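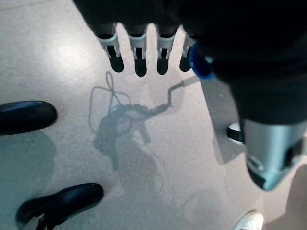
Home Journals Browse Authors Contact

Lindmont Papers in Building Care – Floors and finishes

We use cookies to remember your settings and to count visits. Accept Manage choices

4. Visible marks on pale speckled floors

4.1 Background

Pale grey floors with a fine speckle are widely chosen for workrooms, corridors and teaching spaces. Building managers we spoke to before the study gave much the same account of them. A plain floor shows every crumb and every drag mark, a very dark floor shows dust, and a speckled grey one is thought to sit between the two. The speckle breaks up the surface so that small bits of dirt are lost among the dots. This section looks at whether that account holds for long, thin marks as well as for small, round ones, and at how far the answer depends on the light.

The work was carried out at the Moltance building, where the same floor covering, supplied by Dabbas, had been laid in all the rooms we used. The rooms differed in their windows, their ceiling lights and the amount of walking they received. They were in normal use throughout. We did not ask for furniture or equipment to be moved, and the people working there were told only that we were looking at the condition of the floor.

4.2 Method

Each room was inspected by 2 people working separately. They walked the same route and wrote down every mark they could see from standing height, giving its position on a floor plan and placing it in one of 3 groups: spots, lines and patches. Spots were small and more or less round. Lines were long and narrow, whatever had caused them. Patches were areas that looked darker, lighter or duller than the floor next to them, with edges that were hard to place.

The inspectors then went back over the route and crouched at each position. If a mark could still be seen, they rubbed it with a damp white cloth. A mark that came off, wholly or in part, was recorded as dirt. One that stayed was recorded as wear, a joint or a stain, as far as this could be decided. A patch that disappeared when the inspector moved, or when the light was blocked with a sheet of card, was recorded as an effect of the lighting.

Cleaning went on as usual. The floors were dust-mopped each evening and washed with Zusell at the dilution given on the drum. Inspections were made in the morning, before the rooms filled up, and again in the afternoon. All of them took place in June, so the results say nothing about grit or salt brought in during winter.

4.3 Results

The inspectors recorded 677 marks between them after duplicates had been taken out. Lines were the largest group, followed by patches. Spots came last by a wide margin, and most of those were found only on crouching. On this point the managers' account seems fair. From standing height the speckle hides small spots well, and the inspectors often disagreed over whether one was there.

Lines were another matter. They were seen from standing height in nearly every case, even where they were very faint. The eye follows a line across a speckled ground quite easily, and a break in it does not help much to hide it. What the inspectors could not do from standing height was say what a line was. Joints between sheets, long scuffs from footwear and the tracks of wheeled furniture were mixed up with one another in all the rooms. Joints that ran parallel to a wall were usually named correctly. Those seen at a slant, in the middle of a room and with no wall near them, were often put down as scuffs.

Figure 4 gives an idea of the difficulty. Faint lines cross the pale floor diagonally, and they could be seams or scuffs. There are brighter patches towards the upper left, the surface has a slight bluish tint, and a soft grey shadow lies over the middle. A reader asked to mark the dirty areas on this view would have little to go on.

Patches gave the most trouble. A large share of those noted on the first walk could not be found on the second, or were found in a slightly different place. Most turned out to be shadows or reflections. The floor has a low sheen, enough for a window or a ceiling light to leave a bright area on it without any clear outline, and the floor beside such an area then looks dull. In the rooms with windows on one side, the inspectors tended to mark the side away from the windows as dirty in the morning and to leave it unmarked in the afternoon.

Soft shadows caused more mistakes than hard ones. A sharp shadow with a shape that can be recognised was hardly ever taken for a stain. A shadow with a blurred edge, such as that of a hanging cable or of a large object well above the floor, was recorded as a patch several times, mostly on the morning walks. People's own shadows were rarely a problem, although one inspector reported stepping back and forth beside a mark to be sure.

4.4 Footwear

We had expected shoes to account for most of the lines that came off on the cloth. They probably did, but the evidence is indirect. The lines were densest beside benches and at doorways, where people turn on the spot, and thin along the straight parts of the corridors. Black shoes are common in the building – two can be seen in Figure 4 – but the colour of a shoe's upper is no guide to whether its sole will leave a mark, and we did not examine soles.

A short trial was made in one room with spare pairs from the cleaning store. The soles were dragged over a clean area with a steady push. Some left a dark line and some left none, and the lines took up to 4 passes of the damp cloth to remove. The trial was too small to say which sole materials are worse.

4.5 What this means for inspection

The usual practice at Moltance had been a single walk by a supervisor in the morning, with the result written down as a general grade for the room. Our results suggest that such a grade depends a good deal on the windows. A room with strong light from one side will tend to be graded lower than one with even light from above, whatever the state of the floor.

Small changes would help. Patches should be viewed from two directions before they are written down. Joints should be drawn on the floor plan once, by someone who has time to crouch and look, and the plan kept with the inspection sheets. Where a line is in doubt, a wipe with a white cloth settles the matter faster than discussion does. In the rooms we used, this added little to the length of a walk.

Choosing a floor is a separate question. For places where the main worry is crumbs, dust and small splashes, the fine speckle does what is claimed for it. In places with heavy wheeled traffic, or where people turn sharply all day, managers should expect the lines to show, and the pale grey ground gives them little cover. A coarser speckle might behave differently. Dabbas lists one, but it had not been laid anywhere in the building by May 2020, when the rooms were chosen, and it is left for later work.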